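Notice to the Residents of Rendton

The Office of Records wishes to inform all residents that the lake has asked for its name back.

The request was received in February and entered in the register as item 1413. It was delivered in the customary manner, by a rise in the water level sufficient to dampen the front steps of this office, and was witnessed by the Deputy Registrar, Ms. Yi-chun Chien. Her shoes have been retained as evidence.

Residents will recall that the lake was called Clultetent until the town council, then led by Mr. Chaminda Gunawardena, renamed it Lake Ondberg in honor of a visiting engineer. The engineer stayed for 3 nights and did not care for the view. The lake was not consulted. Council minutes record that it was quiet at the time, and that its silence was taken as consent.
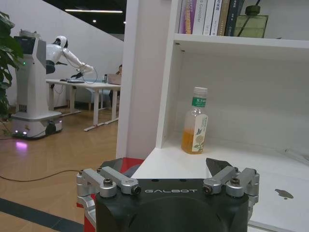 A hearing was held at the boathouse. Mr. Ka-ming Tam spoke for the merchants, who have printed the present name on a large supply of paper bags. Ms. I-hsuan Kwan spoke for the lake. She read no statement. She opened the doors on the water side and asked those present to listen, and the hearing continued in this way for about 2 hours. Mr. Tam then withdrew his objection – he has declined to explain his reasons, and the office has not pressed him.

The following has been decided. The former name is restored. Maps will be corrected as they wear out. Paper bags may be used until the supply is gone. Residents who were married, baptized or lost on the water under the later name need not apply for new certificates, although 4 families have already done so.

Mr. Gunawardena, now retired, has asked to deliver the decision in person. He will row out alone at first light. The office has advised him to speak clearly and to wait for a reply, however long it may take. Supper will be kept for him.

Office of Records, Rendton
6/18/25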